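Student union election: turnout, count and changes for next year

The October ballot for the Salby campus union closed with 2827 valid votes across the two sites. Ferdale accounted for 600 of these. Turnout at Ferdale was lower than at Salby for every post, including the site representative, who is elected by Ferdale students only.

Votes were cast online through the Garen system. Students without a working login could ask for a paper ballot at the library desk. Paper ballots were entered by hand after the online poll closed and are included in the totals.

Two posts went to a second stage of counting under the transfer rules. In both, the candidate leading on first preferences was elected. A full table of transfers, by post and by stage, is on the union noticeboard and can be sent on request.
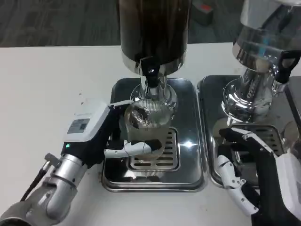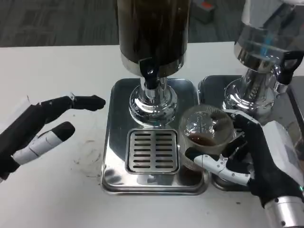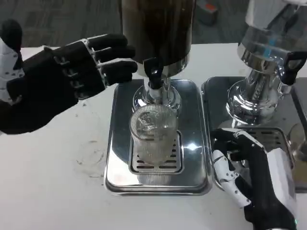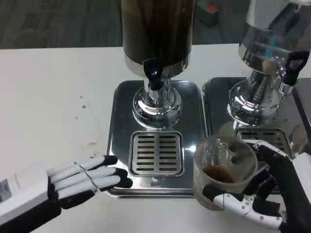

One complaint was upheld. It concerned campaign posters put up in the Tymoshchuk Building before the start of the permitted period. The posters were removed and the cost of printing was charged against the candidate's spending limit. The result for that post stands.

A second complaint, about the wording of a group email, was not upheld. The rules on mailing lists apply to lists held by the union and its societies. They do not cover private message groups, and the returning officer has no power to act on these.

The following changes will be put to the general meeting in November 2024:

The voting period to be extended by one working day.
Candidate statements to be published before voting opens, with a fixed word limit.
Party membership to be declared on the nomination form, where a candidate has one.

The third item was deferred last year. The text has been redrafted so that a candidate may leave the box blank without giving a reason. Amendments must reach the union office in writing before the agenda is issued.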